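Getting the smell (and the gunk) out of reused bottles

I started saving glass bottles three years ago, when my neighbor on Hurkisia Street let me pick over her elderberry bushes, and now the pantry shelf is nothing but syrup, vinegar and vanilla. Here's how I clean them up!

Labels first. Fill the sink with hot tap water, add a good scoop of washing soda and walk away until after supper. Most labels slide right off. The stubborn ones (I'm looking at you, Gornero olive oil) need a dab of cooking oil rubbed into the glue, ten minutes' wait, then dish soap.

For crud at the bottom, pour in a spoonful of uncooked rice, a little warm water and a squirt of soap, put your thumb over the top and shake like crazy. Dump it through a strainer so the rice doesn't go down your drain. I did that once and once was plenty.

Smells are harder. Baking soda and warm water overnight takes care of vinegar. Fish sauce I've given up on, those go in the recycling.

Dry them upside down with the necks propped up a bit so air can get in. Mine stand in a dish rack by the window until the next morning, and I keep the caps in a jar so they don't wander off.
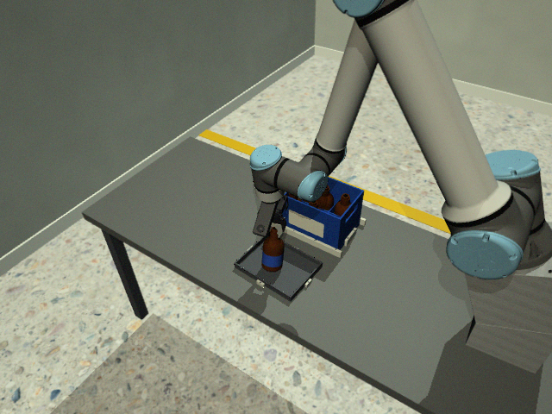 Can I put syrup in brown glass, or does it have to be clear?

Brown glass is great for syrup, it keeps the light out. You just can't see how much is left, so I put a strip of masking tape on the side and write the month on it. My last batch says November and it's over half gone already.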